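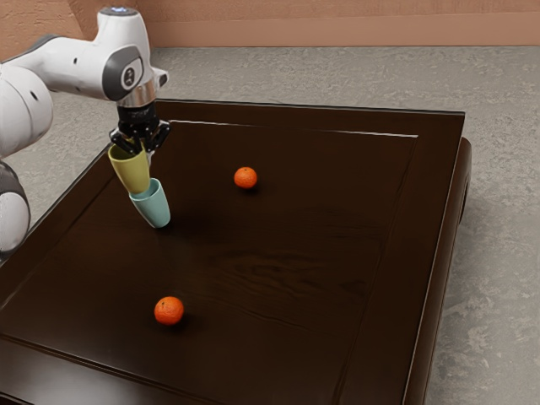
Retail and Consumer Electronics, Week 6
Reading a phone deal: list price, street price and what the spec sheet leaves out

These notes go with Thursday's session. Bring the Hornby price sheet you were given last week, as we will mark it up in class.

1. Three prices for one handset

The list price is what the maker suggests. The street price is what most shops charge on an ordinary day. The deal price is what is printed in large type during a sale. A discount is nearly always quoted against the list price, even when no shop has charged that much for months.

Take the Floseva handset from the price sheet. It launched at £478 and dropped by £40 within its first quarter, so the street price became £438. Hornby then advertised it in March at £418, "save £60". Measured against the street price, the saving is £20. Both statements are correct. Only one of them helps the buyer.

Before comparing deals, write down:
the street price on a day with no promotion
whether the handset is unlocked or tied to a network
whether membership or a trade-in is needed to get the price
delivery, if charged

The membership fee should be counted if the buyer would not otherwise pay it. Students often leave this out in the coursework and lose marks for it.

2. Battery figures

The Laur is sold on its 4000 mAh battery. Capacity tells you how much charge the battery holds. It does not tell you how long the phone lasts, which also depends on the screen, the processor, the signal and the software. Two phones with the same capacity can finish the day hours apart.

When a seller quotes running time, look for the test behind it. Video playback with the radios off gives a flattering figure. Mixed use is closer to what a customer will get — but every tester mixes it differently, so compare figures from one source only.

3. Storage

Advertised storage is the total fitted, and the system takes its share before the owner has saved anything. On a cheap handset this share matters a good deal. A memory card slot helps with photographs and music, less so with apps, as many will not run from a card.
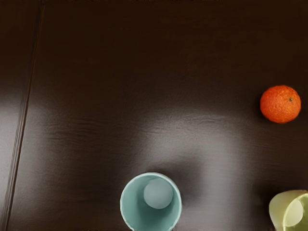 Orange and two cups on a dark wooden table, seen from above.

4. Old stock

Heavy discounts often clear a model that is about to be replaced. This is no bad thing in itself. Check how long security updates will continue, counting from the day of purchase and not from launch. The Celtlow case in the reader is a good one: the price fell sharply, but the update period was close to its end. Simão Henriques covers this in the second half of his chapter, and you should read at least that part before the seminar.

5. For next week

Choose one handset on sale now and follow its price at two shops until we meet again. Record the price at the same time each day. Write one page on whether the advertised saving is a fair one, and attach your price table. Screenshots should go at the back, labelled with the shop and the time.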